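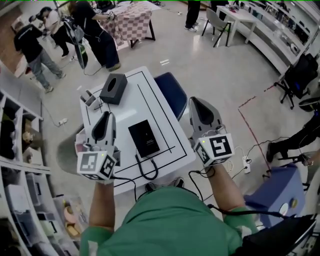 I've been sitting on the Grusik height-adjustable stool since June, long enough for the new-furniture smell to go away and for me to stop being polite about it. So, a review!

Some background first. I live in 705 square feet with a small white table that gets used for everything: breakfast, bills, the sewing machine, mending, gift wrapping, work on the days I'm home. For years the seat that went with it was a folding chair from my parents' garage. It pinched my thumb regularly and left a groove across the backs of my legs, and if I sat in it past lunch I got up walking like a much older woman. A proper office chair was out. I tried one at a friend's place and loved it, but the arms would never have gone under my table, and the base was wider than the table itself.

What I wanted was a backless stool that tucks all the way under, goes up and down, and doesn't look like it belongs in a dentist's office. You would think that's an easy list. I looked at the Jatitz first because everybody in the small-apartment groups recommends it. It's a nice stool and cheaper than this one, but it only comes with casters, and my floor slopes toward the kitchen. I could picture myself slowly leaving my own breakfast. The Grusik comes with casters too, but there's a set of plain feet in the bag with the hardware, and you just push in whichever you want.

Assembly was fine. The box was heavier than I was ready for and I ended up walking it up the stairs one step at a time, but once it was open there wasn't much to do. The base, the gas lift, the seat, four bolts and a little wrench. The instructions are all drawings and the drawings are tiny. I put the seat plate on backward the first time, with the lever pointing behind me, and had to undo all four bolts. If you buy one, look for the small arrow stamped on the underside of the plate. It points to the front. The drawing doesn't show it.

Now the sitting. The seat is round with a slight dip and a rolled edge at the front, and the foam is firmer than you'd expect from the photos on the store page. My first evening on it I thought I'd made a mistake. By the end of the second week I'd stopped noticing it, and that's really what I'm after in a chair. I sit up straighter without a back to slump against (for the first hour, anyway). After two hours I want to get up, and I've decided that's probably good for me. If you need to be parked at a computer all day, every day, buy something with a back. I mean it. This is a stool, and no amount of marketing about "active posture" makes it anything else.

The height adjustment is the part I'd pay for again. I like to sit low for typing and quite a bit higher for hand sewing or anything fiddly where I'm looking straight down at my hands. With the folding chair I used to sit on a phone book for that – yes, a phone book, I still have one. Now I pull the lever and I'm there. It goes down smoothly and comes up smoothly and it hasn't sunk on me once, which I can't say for the stool I had in college.

Things I don't love. The fabric collects lint like it's being paid to. I got the gray, and with a light-colored cat in the house that was my own fault, but even without the cat it grabs thread ends and crumbs. A damp rubber glove gets most of it off. The lever is metal and comes to a fairly sharp corner, and I've snagged a sweater on it. I finally put a bit of felt around the end. And the plain feet squeak on a wood floor if you scoot instead of lifting. Stick-on pads fixed that in a minute, but at this price the pads should be in the bag.

I had one dealing with customer service. One of the casters had a crack in it when it arrived, and even though I wasn't going to use them, I wrote in on a Sunday night just to see. I got an answer the next day and a new caster by the end of the week, no photos or paperwork needed. The warranty on the lift is 5 years. Ask me then!

I did also buy the Murkent seat pad to go on top, back when I was still complaining about the foam. It was 31 dollars and I don't recommend it. It's cut for a slightly bigger seat, so it hangs over all the way around, and the elastic underneath catches on the lever. It has gone to live on the porch bench, where it's very comfortable. The Keogh sheepskin-style cover fits much better if you want something softer, and it washes well, but by the time I found it I didn't need it anymore. I use it in winter when the seat is cold first thing.

Who should get one: anyone with a small table and no room for a chair that sticks out, people who sew or draw or do puzzles, people who share a table with somebody of a very different height. Who shouldn't: anyone with a bad lower back who hasn't tried a backless seat for a whole afternoon first. The weight limit is printed on a sticker under the seat and I'd check it against the listing, because the two store pages I looked at didn't agree with each other.

Four stars from me. I took one off for the lint and the missing pads, and I've put the folding chair out on the curb.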